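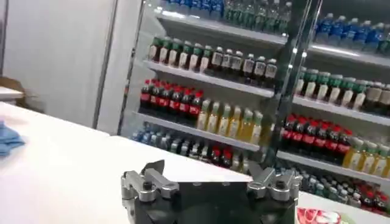

Most of the cloths in our house used to live in one pile under the sink, and the one you grabbed for the bench was often the one that had done the laundry floor the day before. Sorting them out took an afternoon and cost very little. These notes cover what we keep, how it gets washed and when it goes in the bin.

## Colours

Pick a colour for each job and write it on a bit of masking tape inside the cupboard door. Ours goes:

- light blue: tables and benches
- white: dishes and glassware only
- grey: floors, shoes, the dog
- old T-shirts, any colour: oil, paint and the barbecue

It doesn't matter which colours you choose as long as everyone in the house can remember them. If all your cloths are the same, snip one corner off the floor ones.

## Wiping down a white surface

White tabletops show every smear. Crumbs come off first with a dry cloth or a hand brush. Then use warm water with a small squirt of dishwashing liquid, and wring the cloth out hard. Wipe in long strokes from the back edge to the front, then go over it with clean water and dry it off with a tea towel. Streaks are nearly always too much detergent.

For marks that stay put:

**Tea and coffee.** Bicarb mixed to a paste with water. Leave it for ten minutes and wipe it off. Don't scrub, as it can dull a gloss finish.

**Ballpoint.** A dab of methylated spirits on a cotton bud. Try it first somewhere it won't show, and keep it away from anything varnished.

**Turmeric.** Detergent first. What's left will often fade in the sun if you can get the piece outside for a day.

**Sticker residue.** Cooking oil, left to sit, then hot soapy water to shift the oil.

Skip the cream cleanser on painted or laminated tops. It works by scratching.

## Washing the cloths

Kitchen cloths get changed every day, every 2 days at the outside. Rinse them and hang them over the tap or the oven rail overnight. A cloth left scrunched in a corner stays damp and smells by morning.

Wash at 60 degrees, bench cloths with the tea towels and floor cloths on their own. Microfibre goes in without fabric softener, which coats the fibres and stops them picking anything up. Keep it away from fluffy towels too. If yours have stopped working, run them through once with half a cup of white vinegar and no powder.

Cotton cloths that still smell after a wash need a soak. Fill a bucket with hot water, add 3 tablespoons of washing soda and leave them overnight. Wear gloves when you lift them out. Line drying in full sun does a lot of good, and from May on, when the line here hardly sees any, I finish them on the airer near the heater.

Drahomíra Bartoš, next door, boils hers in an old stockpot with a handful of soda, the way her mother did. They come up very white, but it is hard on elastic and on anything with a print.

## Storing them

A shoebox stood on its side fits a good stack. Fold in thirds and stand them up so you can take one without disturbing the rest. Used ones go in a mesh bag hung inside the laundry door. A closed bucket turns sour.

## When to throw one out

Bench cloths become floor cloths once they're stained or thin in the middle. Floor cloths become shed rags. Rags used with linseed oil or oil-based stain can heat up and catch fire by themselves, so lay them flat outside until they're stiff, and don't put them in the bin scrunched up.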